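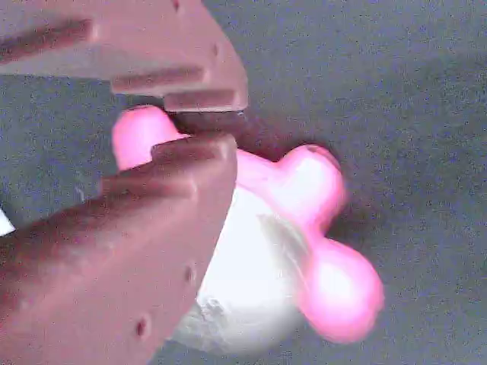

Attempt 889 was logged at 4:10 in the morning, and Fadi Nimri read it before he took his coat off.

Task: pick up item, place in bin. Item class: unknown, pink and white. Surface: gray. Result: pending operator review.

The Plevlow house had a simple contract with Metoswood. The machine would clear the floor overnight, and the family would stop stepping on things. Socks had been solved in April. Spoons took longer. Small objects with lobes remained on the open list, under a heading Odair Pimentel had typed in capitals and never explained.

"It stopped between the fingers," Odair said over the line. "Jaws open, no command for 2 minutes."

"Fault code?"

"None. Confidence was fine. It just kept asking whether the item was trash."

Fadi scrolled. The query appeared 5 times, each with the same wording. The grip planner had proposed a force and withdrawn it. The bin was listed as available.

"What did you tell it?"

"I was making tea. I hadn't told it anything."

Fadi opened the reply field. There were two choices, keep and discard, and a box for comments that the software did not read. A child in the Plevlow house would be up at six. He selected keep, typed "ask her" in the box, and sent it.

The arm closed at 4:31. Attempt 890 was a sock.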